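Two weeks with the Stoka gripper (and why the old Verhoeven pair is still in my drawer)

December 17, 2019

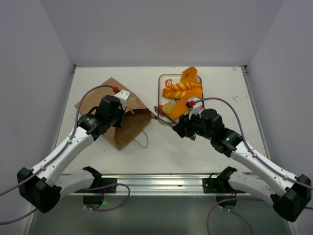
Bread into bag, right arm on tongs, left arm on bag duty.

I've been promising a write-up of the Stoka grippers since May, when I first put my name on the waiting list, so let's get on with it. They finally showed up, I bolted a pair onto my two arms, and I've spent two weeks of evenings making them do the dumbest and most useful test I know, which is packing bread into a paper bag.

If you've read this blog before you know the bread test. If you haven't: a tray of bread, a paper carrier bag lying on its side, one arm to work the bag and one arm to move the bread with a pair of ordinary metal serving tongs. I like it because it's a mean little task. Paper bags crumple. Tongs twist. A long loaf and a small round one want completely different grips, and if your gripper is a little sloppy you'll find out on the first loaf!

So, the gripper itself. You get the gripper body, a set of fingers, a cable, a bag of screws and a folded sheet of instructions that I'd call optimistic. Mounting the first one took me 53 minutes. The second one went a lot quicker because by then I knew that the cable has to go in before you tighten the bracket, a fact the sheet mentions on the back, after the part where you tighten the bracket. I said some words.

Once they're on, though, they feel good. There's hardly any play in the fingers when you wiggle them by hand, and my old Verhoeven pair had enough wobble that I'd stopped noticing it, the way you stop noticing a squeaky door. Going back to them for the side-by-side was a bit of a shock.

Holding the tongs

I was most curious about this part, so I'll do it first. Holding a tool is a different problem from holding a thing. You don't just have to keep it from falling, you have to keep it from rotating when the far end bumps into something, and with tongs you also need to squeeze and release without losing your place on the handles.

The Verhoeven could hold tongs. It could not hold them straight. Every few loaves the heads would start drooping to one side and I'd have to stop, open up, reset, and pretend that hadn't happened in my notes. The Stoka fingers are wider and have a grippier face, and the droop is mostly gone. Mostly. If the tongs catch the lip of the tray on the way in they'll still turn a little, and once they've turned they stay turned until you fix them. I've gotten into the habit of coming down on the bread from higher up and that helps a lot.

Squeeze control is nice and smooth in the middle of the range and a bit jumpy right at the start. You ask for a tiny squeeze and you get either nothing or slightly more than tiny. For a smooth loaf that's fine. For anything soft I had to slow the whole move way down, and I did put a dent in a roll or two along the way (they were eaten anyway).

Working the bag

The left arm gets the bag, and I honestly expected this to be the boring half. Nope! Paper is hard. The edge of the opening is thin, it bends away when you push it, and the twisted handles flop wherever they like, which is usually right where you wanted to put a finger.

What I liked: the Stoka's fingertips come to a narrow enough edge that I could slide one inside the mouth of the bag and pinch the paper without mashing it. With the Verhoeven I always had to grab a big ugly fistful. What I didn't like: there's a small step where the fingertip pad meets the finger, and the handle loves to hook on it. Let go of the bag, back the arm away, and the bag comes along for the ride. I filed the step down on one finger and it got better, but I shouldn't be filing brand new parts, should I?

Pulling the opening wide and holding it there while the other arm comes in is where having two of the same gripper pays off. I know exactly how much room each hand takes up, so I can bring them close together without holding my breath. I used to run mismatched hands and I was forever clipping one against the other.

The numbers, such as they are

I kept a tally this time because Anju Pant, who builds much tidier setups than I do, told me after the last review that "feels better" isn't a measurement. Fair enough. So I ran 100 tries with the Stoka, one loaf per try, tray to bag, and I counted a try as good only if the loaf ended up fully inside and I didn't have to touch anything.

Good tries: 71. Before you scroll back up to see what I paid for these things, remember this is me driving and I am not a great driver. The long smooth loaves gave me the most trouble. They slide in the tongs and then swing, and if one swings while it's crossing the edge of the bag it takes the bag with it. Braided bread was a dream by comparison, all those ridges give the tongs something to bite.

I didn't do a full run with the Verhoeven. I started one and gave up from sheer annoyance, so I don't have a fair number and I'm not going to make one up. My gut says it would have been a good deal worse. Anju will write to me about my gut.

Cables, wrists and other gripes

The cable is the thing I'd change first. It's stiff, it comes out at the connector with no strain relief to speak of, and it needs a big lazy loop over the wrist to let everything turn freely. Make the loop too small and you'll feel the wrist fight it at the end of its travel. Make it too big and it wanders around in front of whatever you're trying to see. I tried tying it down along the forearm and ended up cutting the ties again the same night, so now I let it arch and live with it.

Weight is okay. The arms don't sag with the gripper and the tongs on, although I can hear the right one working harder when it's stretched out toward the back of the table. I turned the speed down for the far reaches and it stopped complaining.

Heat, I have no complaints. After a long evening the body gets warm, you can keep your hand on it.

The software I'll be brief about. It found both grippers the first time, it let me swap left and right when I'd plugged them in backwards, and it has crashed on me 4 times in two weeks, always while I was saving settings. Save often, I guess, except that's when it crashes, so I don't know what to tell you. There's supposed to be an update coming.

What about the Grostport?

A few of you asked. I had a Grostport on loan over the summer, only one of them, so I couldn't do the two-handed test properly. It squeezes harder than the Stoka and I'd pick it for anything heavy. For bread and paper it was overkill, and the fingers were so thick I never got one inside the bag opening without pushing the whole bag backwards across the table. Lovely cable, though. Soft, thin, bends anywhere. If somebody could put the Grostport cable on the Stoka hand I'd be very happy.

The Retska controller I'm using with all of this hasn't changed since last time, same box, same settings, so whatever differences I felt came from the hands. I did have to raise the grip limit a notch for the tongs. If yours drops tools for no clear reason, check that before you blame the fingers, I lost a whole evening to it.

Who I'd send toward these

If your arms spend their time picking up blocks and putting them in a bin, save your money, your old grippers are fine. If you want them to use kitchen tools, or handle paper and thin packaging, the Stoka is the first one I've had at home that didn't make me want to redesign the task around it. I'd buy the pair again. I'd also order spare finger pads with them, because mine are already showing wear along the edge where the tongs sit and the shop was out of stock when I looked.

The Verhoevens go back in the drawer for now. I'm keeping them for sticky jobs, they wipe clean in a second and the Stoka pads hang on to every crumb, I've been picking sesame seeds out of the grooves with a toothpick all week.

Next up I want to try folding the top of the bag over once it's full, and after that maybe standing the bag up, which I've managed exactly zero times so far. If you've got a trick for the handles, put it in the comments, please. Tape is cheating and I've already tried tape.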